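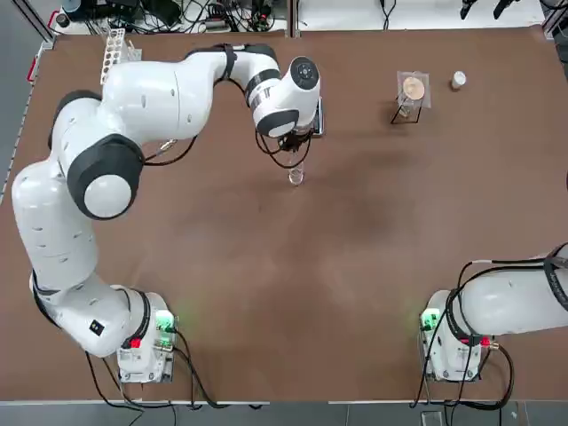

How level does a worktable need to be?

Level enough that a marble set down in the middle stays put, and steady enough that you can lean your full weight on any corner without hearing a knock. With the Kurinlow table you can get there in a single evening, and it's a really satisfying job once you feel the last bit of wobble disappear!

Section 4: Placing, Leveling and Setting the Height

By now the legs are bolted on and the table is standing on its own feet. This section covers where to put it, how high to set it and how to get it level. If your legs are still loose, go back to Section 3 and finish tightening the corner brackets first.

What you need

The flat wrench from the Plikwood hardware bag
A spirit level, the longer the better
A tape measure
A pencil and some masking tape
A second person for step 3 and again for step 8

Choosing the spot

Take your time with this part, it pays off for years. Stand where you think you'll be working and look at where the light comes from. Right-handed people usually like a window on the left, so the shadow of the hand falls away from the work (and the other way around for lefties). Leave room to walk past the back edge if you can. If you can't, at least leave a gap wide enough to get a broom in.

Check the floor too. Old floorboards, floor drains and the lip where two kinds of flooring meet all make leveling harder. Moving the table a hand's width can save you a lot of turning later.

Setting the height

1. Put on the shoes you normally work in. Stand up straight with your arms relaxed and bend your elbows to a right angle.

2. Have someone measure from the floor to the underside of your elbow. For cutting and general assembly, most people are happy with a top a little below that line. For drawing and other close work, go closer to the elbow. For planing, kneading or anything else where you push down, go lower.

3. With one person at each end, tip the table gently onto its long side on a blanket.

CAUTION: Clear the top completely before you tip it, including clamps, lamps and anything fixed to the edge. Keep fingers out of the space between the apron and the floor.

4. Pull the height pin from each leg, slide the inner leg to the hole you want and push the pin back in until it clicks. The holes are 30 mm apart, and each leg has 9 of them, numbered from the top.

5. Read the hole number aloud on every leg before you stand the table up again. It feels silly. Do it anyway! One leg in the wrong hole is the most common reason people write to us.

Note: In the lowest hole, the distance from the floor to the underside of the apron is 497 mm. That's comfortable for children and for seated work on a low stool, but an adult's knees won't fit under it in a normal chair.

Leveling the feet

6. Turn all four feet in as far as they'll go by hand, then back each one out 2 full turns. Now you have room to adjust in both directions.

7. Lay the spirit level along the back edge. Find the lower end and turn that foot out until the bubble sits between the lines. Do the same along the left edge, then the right.

8. Check both diagonals. Here's where a helper comes in handy again: one person lifts the corner just enough to take the weight off, the other turns the foot. A quarter turn makes more difference than you'd expect, so go slowly and look at the bubble each time.

9. Press down hard on each corner in turn. If you feel a rock, the foot that lifts is the one to lengthen. Leave its neighbors alone.

10. When everything sits still, hold each foot with one hand and tighten the lock nut up against the leg with the wrench.

CAUTION: Never back a foot out past the red ring on its thread. If the red ring shows and the corner is still low, put a hard shim under the foot and start again from step 6.

After a few days

Carpet, cork and soft vinyl all settle under weight. Mark the position of each foot with masking tape, use the table as you normally would, and repeat steps 7 to 10 a week later. On concrete or tile you can usually skip this.

Moving the table

Lift, don't drag. Dragging bends the foot threads, and a bent thread is no fun to unscrew. If you expect to move the table often, the Covavis caster set fits the same sockets. It adds to the overall height, so measure again from step 1 after you fit it.

A tip from the workshop

Ayana Gebreyes from our Workneh assembly floor writes the hole number and the number of foot turns on a strip of tape and sticks it inside the apron at each corner. When the table goes to another room and comes back, the whole setup takes a few minutes. We've all started doing it, and the pencil from your tool list is just right for the job.

Next: Section 5, Fitting the Drawer and the Edge Rail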